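Participants wanted – can a machine do your kitchen chores yet?

Hurorham is after 15 people for paid sessions at our Clistska rooms, Wednesdays from 8 am. You'll sort fruit, set out plates, wipe down, fold tea towels. Normal stuff. We want to know which bits machines can manage now and wich ones still need a person. 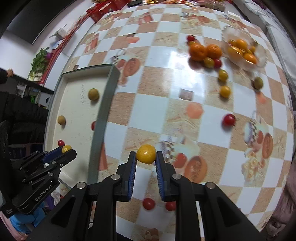

No experience needed, all ages over 18. Must be OK standing for a couple of hours and doing the same small job over and over – soft fruit is slow going. $200 per session, lunch and parking included.

Email the Daltero desk with your name and what days suit. Places going fast so dont wait.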